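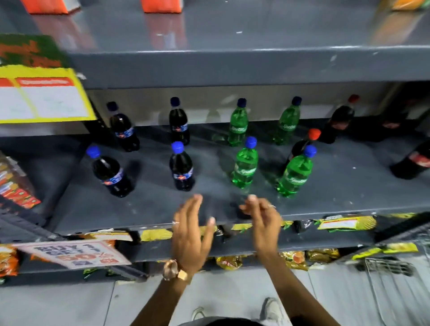 Prateleira do meio: cola de tampa azul à esquerda, verdes ao lado.

Mercearia Matlala, corredor das bebidas. Galeria rápida, 3 de janeiro de 2020. Depois das festas ficou tudo fora do sítio, como sempre. Primeiro os refrigerantes, o resto logo se vê. Textos meus (Shirley Caron), escritos a correr entre duas entregas, desculpem as gralhas.

Regra da casa: uma marca, um bloco. Rótulo virado para o corredor, garrafa encostada à vizinha. Parece facil. Depois chega um sábado cheio de gente e adeus blocos.
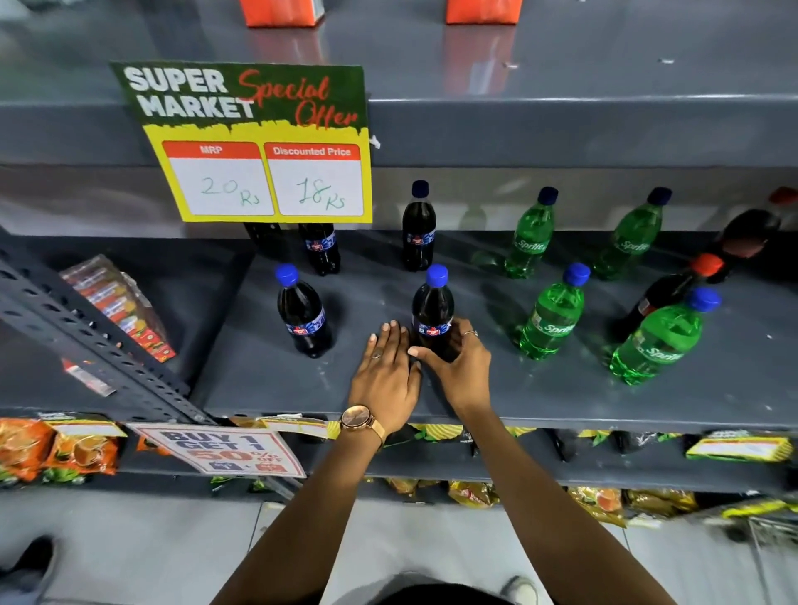
O Bart Hoekstra queria tudo por cor, a Elmarie Ndlovu por saída de venda. Ficou por marca, meio termo. No inventário de setembro tínhamos 173 garrafas em armazém e ninguém se entendia com as folhas. Desta vez etiquetas novas, código 2208 para a secção toda.

Mais notas soltas: snacks não mudam de sítio. Encomenda da Standov atrasada, até 30 caixas em falta.
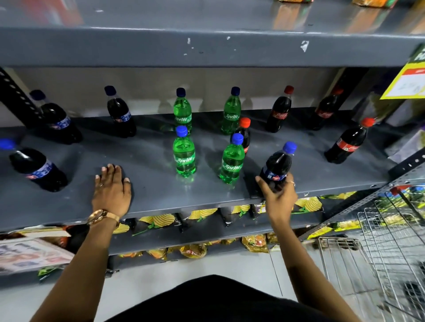 Arrumar bebidas é sempre a mesma história, mexe-se numa e andam as outras atrás. O truque da Elmarie é começar pelo centro e só depois ir aos lados. As quatro Sprite juntas no meio ajudam, servem de referência, e as colas vão para um lado e para o outro conforme o rótulo. Convém não ter pressa (olha quem fala).

Falta o corredor 8, fica para a próxima galeria. Preços também por rever, o Efe Fashola trata diso amanhã.
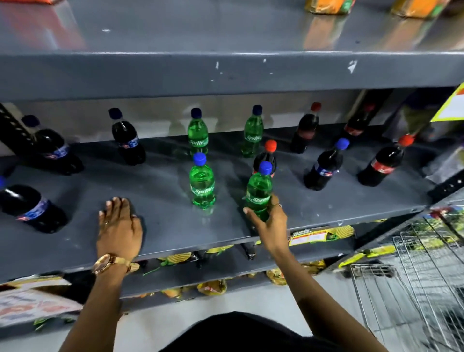 Mão na Sprite, cola de tampa vermelha logo atrás.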